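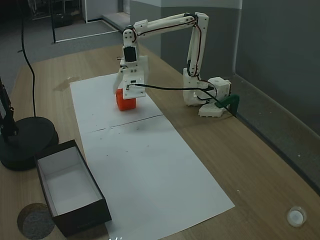

I'm looking for people who can't stand their desk. Maybe it's too high, maybe your knees hit something every time you sit down, maybe you've been working off the end of the dining table for so long that the family eats on the couch. My name is Hongmei Fu and I'm writing a small handbook on home workspaces for Renholm, and I want real homes in it, with real clutter. A plain light wooden tabletop is a perfectly good place to work, by the way! You don't need a fancy setup to take part, and I'd be a little disappointed if everybody had one.

What I'm asking for is 20 households, anywhere you can get a decent video call. We'd talk for an hour, you'd show me where you sit and what drives you nuts, and then for 5 weeks you'd keep a short diary. I mean short – a couple of lines in the evening is plenty. Where did you work, did your neck hurt, did you give up and move to the bed? (I wrote most of the first chapter in bed, so no judgment from me.)

In the middle of the five weeks I'll suggest one change and you'll try it out. It might be raising the screen on some books or turning the table to face the other way. I won't ask you to buy anything or drill into a wall, and if you hate the change you can put it all back the next day and tell me so in the diary. I really do want to hear it.

You'd be a good fit if you work or study at home at least three days a week and you're 18 or over. Renters are very welcome, and so are people with kids, roommates, or one of those hallway nooks that was clearly meant for a telephone. If you already have an office with a door that closes, I'm happy for you, but I have enough of those from the first round.

Pay is $100 once the last diary entry is in, plus a copy of the handbook when it's printed. If you drop out after the first call you still get $20 for your time. I change all names, and no photo of your place goes in the book unless you've said yes to that exact photo.

To sign up, send a few lines through the contact form and put "desk" in the subject. Tell me what you do, where you sit, and the one thing you'd fix tomorrow. My colleague Yuzhen Dong sets up the calls and will write back with some times, mostly mornings, though she can do evenings up to 8 if you ask. Sign-up is open through the end of May.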